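Torn grip pads on the Plava hand gripper: questions and answers

Last updated 30/10/2025
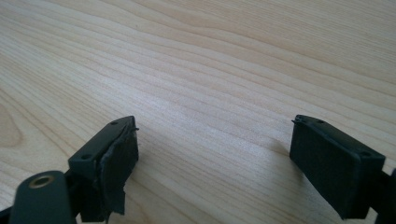
Left finger with torn pad, right finger with pad in place. Jaws open over the bench.

What is this page about?

The inner pads on the Plava hand-held gripper have been tearing and coming away from the fingers. We use these grippers to record picking and placing tasks at Getside, and 33 of them are in use. The supplier, Paisan, calls this normal wear. We have doubts about that, and this page sets out what we know so far.

What does the damage look like?

A ragged edge along the pad, often with a flap hanging under the finger. Sometimes a thin strip lifts along the top as well. Look at both sides, from above and from below. On the units returned so far, one pad was usually much worse than the other.

Isn't that just wear?

That was the first answer we got. Wear should show up on both pads, more or less evenly, and it should take a while. Parvathi Mudaliar went through our return slips for September and found units that had been refitted with new pads and came back torn 3 shifts later. If that is normal wear, the pads need a different part number and a much lower price.

So what is causing it?

We don't know. Paisan has suggested rough handling, dirty fingers at the time of fitting, and "unsuitable objects," a phrase we have asked them to define. Daranee Wannasri thinks the adhesive is the weak point and that the pad starts to peel at the lower edge, then catches on the table whenever someone picks up something flat. Her version fits the flaps we've seen. It hasn't been tested properly, so please don't repeat it as fact.

Is it dangerous?

To your hands, not very. The bigger risk is dropping things. With a torn pad, one side grips and the other slides, and a mug or a jar can swing out of the jaws without much warning. We have had two drops put down to torn pads, both onto the bench. Do not use a damaged gripper for glass, blades, anything hot, or anything heavier than you would want on your foot.

Can I finish my session first?

No. Stop, write down the number of the last good recording, and swap the gripper. We know the schedule says otherwise. The schedule was written before this started.

Can I glue the pad back down?

Please don't. Several people have tried superglue. It sets hard, the pad no longer gives, and the finger then has to be scraped or replaced. Trimming the flap with scissors is no better: it makes the gripper look fine and leaves the loose part loose.

What about recordings made with a torn pad?

Tag them "pad" in Clunska and leave them where they are. Don't delete anything. We have been told that the automatic check in Clunska will catch bad grips. We ran 68 tagged recordings through it and it passed every one, so we are not relying on it.

How do I check a gripper before I start?

Open the jaws all the way and hold them over a clear part of the table. Run a fingertip along the lower edge of each pad. Press the corners. If anything lifts, catches or moves, it goes back. A small tab at a corner may only be leftover material from molding, but mention it anyway.

Paisan says there is a new pad. Will that fix it?

Maybe. They describe it as "improved" and haven't told us what was changed. We have asked for the adhesive details and a sample set. Until we have tried them on our own tables, we won't be calling the problem solved, and neither should anyone selling you a refit.

Where do I send a damaged gripper?

Bag it with the torn piece if you have it, put the unit number on the bag, and leave it on the returns shelf for Parvathi. Photos are welcome, taken from above with the jaws open.

Who pays for replacements?

Still being argued over. You don't.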